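Lists > Bench-Talk > Archive > June > Re: Covering a large table with paper

Print this message | E-mail this message

From: Yaroslav Tkachuk
To: Bench-Talk
Subject: Re: Covering a large table with paper

On the list, the Stetosow store wrote:

> We have a large table with a sound but patchy top. It has old glue
> on it and the colour is different from one end to the other. We want
> a plain, even covering for handling small containers, mostly clear
> plastic bottles with screw caps. Sheet vinyl was tried and went back
> because of the shine under the ceiling lights.
>
> Someone suggested brown paper. Questions:
>
> 1. Does it lie flat enough for a small light bottle to stand on?
> 2. White or brown? White is easier for us to buy.
> 3. Folded sheets or a roll? Folded is cheaper from our supplier.
> 4. How often does it need changing?
>
> We can live with a join if it is in a sensible place.

I will take these in order. We have used brown paper on the big table at Pemville for long enough to have made most of the mistakes with it.

1. Flatness. Yes, provided the table under it is clean. Paper hides colour and does nothing for lumps. Scrape the old glue off before you start and run a flat hand over the whole top, then again with a straight edge. A bead of glue that you can hardly see will lift the paper over a patch much wider than itself, and a small bottle put down on the slope of that patch will lean. An empty bottle is the worst case. Part-filled ones are more forgiving.

Cut the sheet in the evening and leave it on the table overnight with weights at the edges before fixing it. Ours is cut to 229 cm. It changes size a little as it settles in the room, and if it is taped down straight off the roll it will ripple later. Tape the far edge first, pull towards you, tape the near edge, and do the short sides last. Do not pull hard. Paper that has been stretched tight comes up at the corners.

2. Colour. For your bottles I would use brown. Clear plastic against white paper loses its outline, and you end up looking for the cap and guessing at the rest. On a light brown ground the body picks up the light and the sides can be made out.

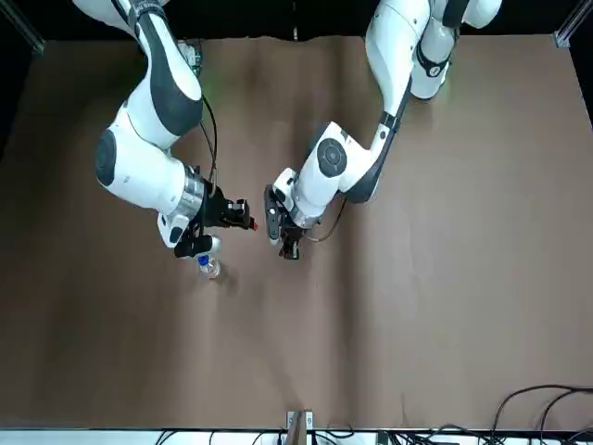
Small clear bottle, blue cap, over the brown paper.

The cap colour matters as well. Blue shows up strongly on brown. White caps are also good. Amber and gold caps are poor, and we had a box of gold ones from Nestolero that were a nuisance for as long as they lasted. If you have a free choice of cap, buy blue and keep the white for something else. Plain black is acceptable in good light and goes missing in a shadow.

On shine, the matte side of the paper should be uppermost. Most brown paper has one smoother face and one duller one. The difference is slight on a cut sheet held in the hand and obvious once it covers a whole table. Hold a corner under the lamp and tilt it before you unroll the rest. We have put it on the wrong way up twice, both times at the end of a shift.

Keep everything else off it. The point of a plain covering is lost as soon as it becomes somewhere to put pens. Our screen, keyboard and mouse are on the white bench beyond, together with all the usual clutter, and the rule is that the brown table carries only what is being handled. If you have not got a second bench, a trolley is better than giving up one end of the table.
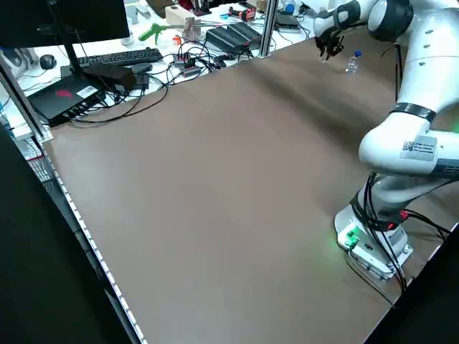
Bottle standing upright on the table, work bench behind.

A note on setting bottles down. Put them well in from the edge and away from any taped line. Tape raises the surface by very little, but a small base that is half on and half off it will rock. If you need fixed positions, use a soft pencil and draw a light cross. Felt pen goes through to the table, and a ring drawn round the base is hidden by the bottle when you look from the side.

3. Roll or folded. Roll, and do not let the price persuade you otherwise. We bought folded sheets from Romaniuk once when the roll was out of stock. The folds were pressed with an iron on low heat, then weighted for 2 days, and they still stood up as ridges across the table. Folded stock is fine for wrapping. If you are stuck with it, plan the layout so that the folds fall between the places where bottles will stand.
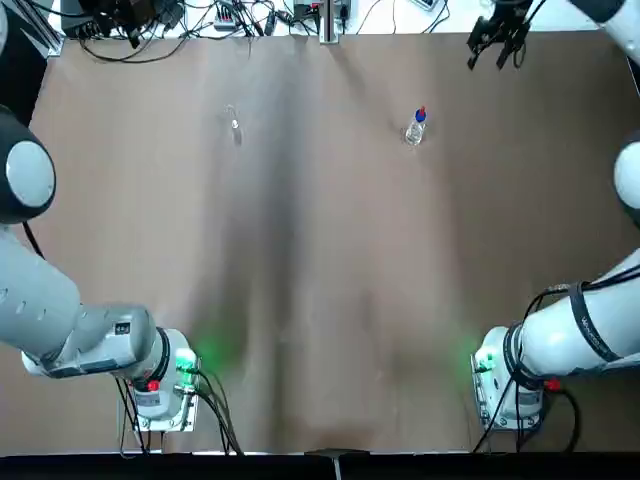 4. Changing. There is no fixed period that I would defend. Look at the paper from a low angle with one lamp on and judge by what you see. Colour on its own is no reason to change it. Our present sheet has a faint crease and a broad darker band running down the middle, and neither is enough to have it off the table. The wrinkles and scuff marks towards the far side are of more interest to me, as marks of that kind are where a small base may first start to catch. When a wrinkle can be felt with a fingernail, change the sheet. When it can only be seen, leave it. Damp is a separate matter. Paper that has had a spill on it never goes back flat, whatever you put on top of it, and it should come off the same day.

Buy enough for 3 changes at once and store the roll standing on end in the same room as the table. Kept in a cold store it will need longer to settle after cutting. Note which way it came off the roll, too, as the curl should face down towards the table. Fitted with the curl upwards, the short edges will lift whatever tape you use.

As for joins, put yours across the table at one end, well clear of the working area. A butt join with tape underneath is neater than an overlap. Lay the tape sticky side up on the table, bring the first edge halfway across it, press, then bring up the second. Use low-tack tape on the table itself if the top has any varnish left on it.

One thing you did not ask about is sliding bottles sideways. Brown paper drags more than vinyl does, and people used to pushing a bottle across a bench will tip a few in the first week. Lift and place. If your work really depends on sliding, tell the list what size of base you have and how full the bottles are, as the answer may be a different covering altogether.

What width of roll can you get at Stetosow? If it is narrower than the table I can send the cutting layout we used before the present sheet.

Yaroslav Tkachuk
Pemville

Print this message | E-mail this message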